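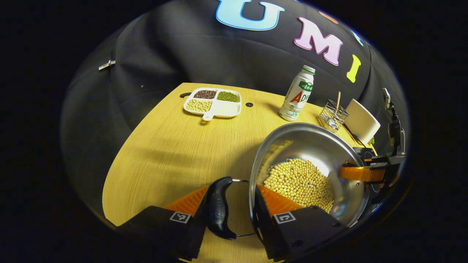

Adbridge Museum of Everyday Things
Learning Pages for Ages 8 to 11

How is a plate made?

Most people use a plate every day. Many plates and bowls are ceramic, a word for things made from clay and then heated until they become very hard. People have been making ceramics for thousands of years, and the main steps have changed less than you might expect.

Digging up the clay

Clay is a kind of very fine soil. It forms when rocks are worn down slowly by water and weather. The tiny grains that are left are flat in shape, and when they are wet they slide over one another. This is why you can squash wet clay into a new shape and it stays where you put it.

Clay from the ground often has stones, roots and sand in it. The potter mixes it with water and pours it through a sieve. Next, the clay is pressed or kneaded to push out any bubbles of air.

Giving it a shape

There are several ways to shape a plate. A potter may place a lump of clay on a spinning wheel and press it flat with wet hands. This works well for round plates. Dishes with corners, handles or separate sections are usually made with a mould. Soft clay is pressed into the mould, or runny clay, called slip, is poured in. Plaster moulds soak up some of the water, and the clay becomes firm enough to lift out.

Drying

The new plate must dry slowly. Clay shrinks as it loses water. If one side dries faster than the other, the plate may bend or crack. At the Trulport Pottery, plates rest on open racks and are turned over once they are firm.

Into the kiln

A kiln is a very hot oven. In the first firing, the heat drives out the last of the water and changes the clay for good. After this it can never be made soft again, even if it is left in a bucket of water.

A kitchen oven is not hot enough for this work. It reaches a little over 200 degrees Celsius, while many kilns go above 1,000 degrees. The large kiln at Trulport holds 700 plates at a time and takes 3 days to heat up and cool down. The door stays shut until the plates have cooled, as a sudden change in temperature could break them.

Adding the glaze

After the first firing, most plates feel rough and will soak up water. To make them smooth, they are coated with glaze. Glaze is a mixture of water and finely ground minerals. It looks dull and chalky when it goes on. In the second firing it melts and turns into a thin layer of glass. The colour can change a great deal in the kiln - a grey glaze may come out bright blue.

Words to know

Ceramic: made from clay that has been hardened by heat.
Glaze: a glassy coating on a plate, bowl or tile.
Kiln: an oven used for firing clay.
Slip: clay mixed with enough water to make it runny.

Visiting the museum

The Chrysikopoulos Gallery is on the ground floor and displays pottery from the museum's collection. Children under 9 must be accompanied by an adult. School bookings for July may be made through the Learning Office.

Text by Afonso Fonseca, Learning Office. Page last reviewed 2020-06-21.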